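About Us

Kiketine helps small shops and plants plan for robot equipment before they spend money on it. We work out what a job needs, what it will cost over the years you plan to keep it, and what order to buy things in. We do not sell robots and we take no commission from the people who do.

The company was started by Yatziri Zepeda and her brother Rutilio Zepeda. Yatziri came from purchasing and Rutilio from maintenance, and between them they had watched a lot of equipment get bought in a hurry. Usually the arm itself was fine. The trouble was in everything left off the order — mounts, spare fingers, cables, a second power supply, the time to set it up.

Our office is on the ground floor of the old Egan building, put up in 1898. The floors are uneven, so we shim the benches. Clients are welcome to come by and try their own parts on our setups before they commit to anything.

What we do

Equipment plans. You get a written list of what to buy now, what can wait a year, and what you can skip. Every line has a price and a lead time. Our standard plan runs to 82 lines, and most clients strike out a good part of it at the first meeting.

Budget reviews. If you already have a quote, we read it and mark what is missing. We have reviewed over 280 quotes so far. Training hours and replacement cables are the items we add most often.

Bench trials. Before a client orders two arms, we like to find out if one would do. Semer, a packaging firm, came to us with a budget for four stations and ended up ordering two. Himex went the other way and added a second arm to each station after a trial here in June.

How we work

Trials are done on ordinary tables with ordinary objects. Household things are cheap to replace and awkward to handle, and they show quickly what a gripper can and can't hold. We keep 100 of them on a shared list, so that results from one trial can be compared with the next. Hand tools are on the list, and so are vases and artificial flowers.
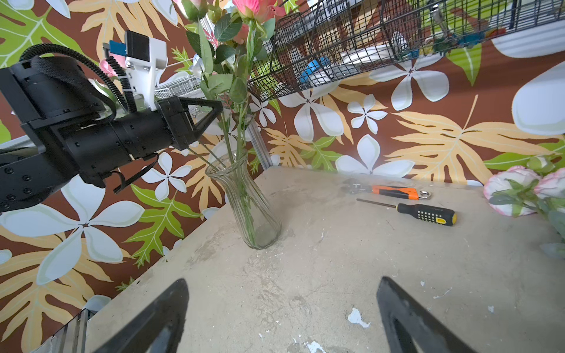

Bench trial with a flower vase and hand tools.

Trial notes go to the client whether or not they buy anything afterward. The notes list each part used, its price on the day, and anything we had to replace.

Fees

Plans and reviews are charged at a flat rate, agreed in writing before we start. Bench trials are charged by the day. Travel is extra. Our current rates took effect November 2, 2018, and a copy can be picked up at the office or requested through the contact page.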